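Household and shop tips, updated October 23, 2021

## Can a machine do it yet? Small hanging and sorting jobs

Readers keep asking which chores are worth handing over. The short answer for this fall: floors yes, lawns mostly, anything that hangs on a hook no.

Hooks are hard for a machine. A curled wire arm is thin, it flexes when touched, and the item going on it is usually soft. A person feels the loop catch and lets go. A gripper has to be told when that happened. Most of the work going on now is people doing the job by hand with grippers, so that a machine can learn from the motions later.
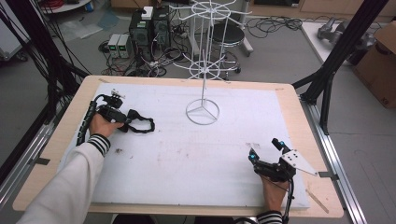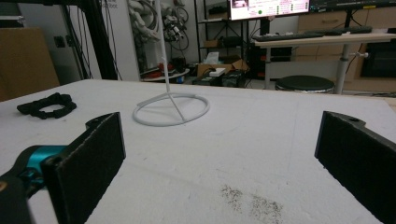 *White wire stand with a ring base, on a white work surface. Grippers are in both views, and the black loop lies to the left in the second.*

If you want to try a gripper kit at home or in the shop, set up the job so it has a chance:

- Use a plain, flat work surface. Patterned tablecloths confuse cheap cameras.
- Pick a stand with a wide base. The Solska spinner rack we tried tipped over when a hook got bumped. Two dabs of museum putty under the ring fixed it.
- Start with stiff items such as key rings and mug handles. Leave hair ties, necklaces and dishcloths for later.
- Keep cables off the work area and tape down the ones you can't move.
- Wipe the finger pads before each session. Dust makes them slip.

We ran the Drestis starter arm on key rings in September. It hung 30 out of 80 tries without help, and it took most of an afternoon. The same job by hand took 2 minutes. The arm costs $510 before you buy a table clamp, and the Torkilex clamp is the one that held.

**What to do instead.** For a drawer full of hair ties or bracelets, slide them onto a paper towel tube. For keys, a strip of Fekete cup hooks inside a cabinet door works well. Space the hooks wider than you think you need.

Next month: window washers, and whether the suction kind is safe on old glass.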